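Minutes of the October meeting

Held in the back office, starting at 6.15 pm. Minutes of the last meeting were agreed, with one correction: the Lamis order was for hangers and did not include rails.

1. The white wardrobe

The meeting went through what the wardrobe is for, again. It was bought so that coats would stop ending up on chairs. The secretary's view, which was asked to be minuted, is that the coats are still on the chairs.
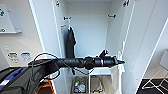 Premises and Stores Group, Gerkell House

There are two hooks on the back wall, set high, and one dark garment hanging from a small hook on the left inner wall. It was asked whose it is. No answer. It will stay until the next meeting and then go in the lost property box, although the same was agreed about an umbrella in spring and the umbrella is still with us.

The small bottles or packets at the bottom left were discussed at more length than they deserved. One member thought they should go in the cleaning cupboard. Another said the cleaning cupboard is full, and that this was the reason given last time. Agreed to clear the lower compartments and keep the shelf above for folded things only. The secretary doubts this will hold past the first wet week.

A proposal to buy a second wardrobe from Rätsep at 597 was not supported. It was felt that we should fill one properly before paying for another. The proposer said that a cupboard with so few hooks cannot be filled properly. More hooks to be priced, no more than 23 to be spent.

2. Floor

The supplier's leaflet says that the dark grey carpet does not show dirt. Several members pointed out that not showing dirt and not having any are different matters.

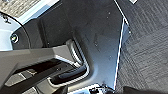

The quote from Wiris for a full clean came to 1721, and nobody present could say what was included. It mentions "treatment" twice without saying of what. Agreed to ask for a breakdown and to get one other price. Until then the vacuum cleaner is to be used weekly, and the rota signed by whoever has done it. The rota for last month has two signatures on it in the same handwriting.

3. Keys

There should be 11 keys to the back office. The list gives fewer names than that. Holders are asked to own up before the next meeting. Changing the lock was suggested and put off until the cost is known.

4. Any other business

The request for a full-length mirror was raised for the third time and turned down for the third time. The kettle works if held down.

Meeting closed at 7.40 pm. Next meeting in the same room, time to be confirmed.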